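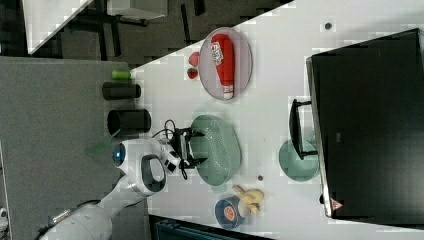 Red bottle on the plate, green colander in the middle of the table.

I went to the Bromlow ward meeting in October because the parking plan was on the agenda. It starts at 7 pm and I got there late, so I stood at the back for the first part.

The council wants to add permit parking on Donmont Street and the 2 blocks behind it. A permit would be good for one car per household, and a second car would have to go in the lot on Haslinger Avenue. People on my side of the ward were mostly against it. The petition has passed 1000 signatures, enough to force a public hearing before the vote.

Our council member said she hadn't made up her mind. She voted for the last three parking measures - I looked it up when I got home - so I expect she will vote for this one too.

I signed the petition. I don't mind paying for a permit, but the lot fills up by early evening and the plan doesn't add any spaces to it.

3 comments | 2 shares

Contact | Copyright Jaltis | Back to top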